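The Hat Stand Problem

A machine that can put your laundry away has been two years off for as long as I have owned laundry. In April I went to Marnetthorpe to see how the wait was going.

Idora rents the back half of a building there and is trying to teach machines to tidy up. Its first customer is Cuervo, a small chain of clothing stores that would like its hats, scarves and sweaters put back where they belong after closing. Customers, it seems, can take a hat off a rack but are rarely able to return one.

I had expected a robot. What I got first was a spreadsheet. Idora lists 495 chores, from wiping a shelf to pairing gloves, and grades each by how badly it goes. Stacking boxes is near the top. Folding a fitted sheet is near the bottom, where I would also be graded.

Cloth is the trouble. A box keeps its shape when you grab it. A sweater has a new shape every time, and a soft hat is a small sweater with ambitions. You have to find an edge, pinch it, lift without twisting, and get the open side over a peg that wobbles if you so much as lean on it. A child of four manages this while thinking about lunch.

So the people go first. They work with grippers in their hands, doing the chore over and over, and the software learns from the recordings. The hat job stood at 3022 tries when I visited, of which 1256 had been marked good enough to learn from. The rest are kept too, in a folder called Jonov, after the company's earlier product, a sock sorter. I was told it sorted.

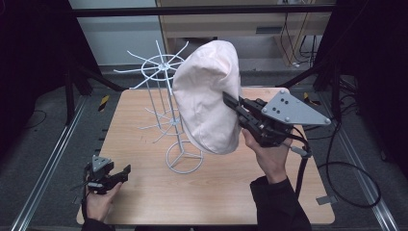
A soft pink cap, pinched at the edge, beside the upper spokes of a wire rack.

I took a turn. With two metal-minded fingers in place of five good ones, I needed most of a morning to hang one hat, and I had the advantage of knowing what a hat was for.

The machine, when it finally had its go, was slower than I was but far less embarrassed. It got a beret onto a spoke, paused, and let go. The beret stayed. The next one went on the floor, and the arm went through the full motion of hanging it anyway, with great care.

Cuervo hopes to try the system in one store, after hours, with a clerk on hand. The clerk will be picking things up.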